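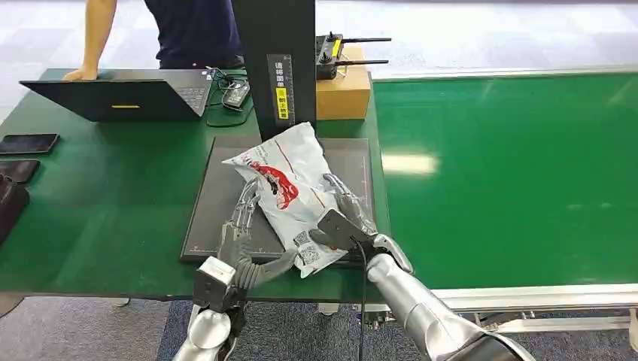

The Returns Office at Grastier received the parcel in January 2022. It was white, marked in red, and bore no sender's name. Under the rules, unnamed goods were held for 30 days and then opened. 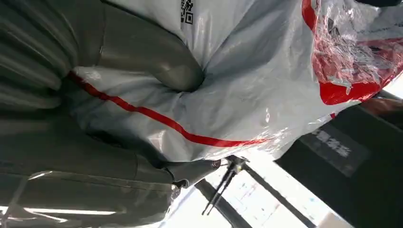
Parisa Shojaei, Clerk of Returns, recorded the wrapping as creased and assigned it to Bench 2. A claim from Skukon was refused. A second, from Sin, arrived unsigned.

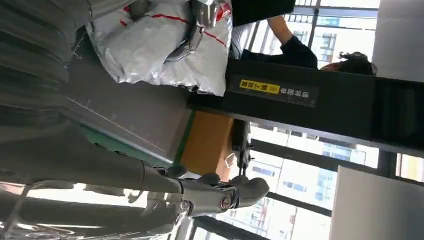

The parcel and the tan box at Bench 2.

By March the Office was obliged to proceed.
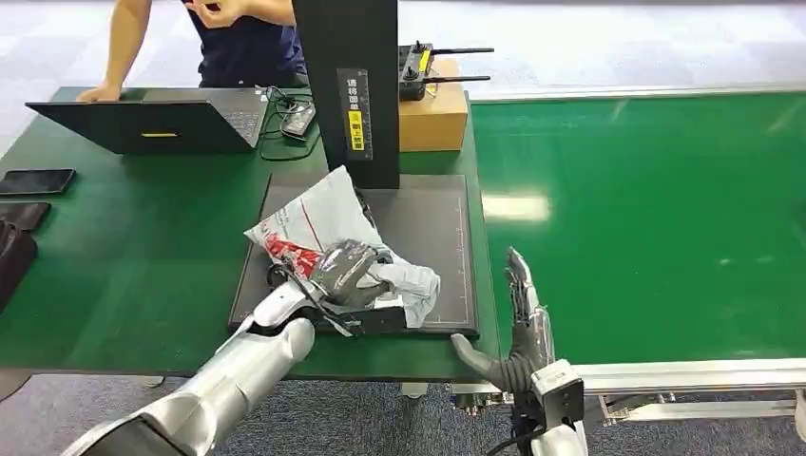 The Clerk entered the contents under her mother's name, signed the register and requested leave for the afternoon. Leave was granted.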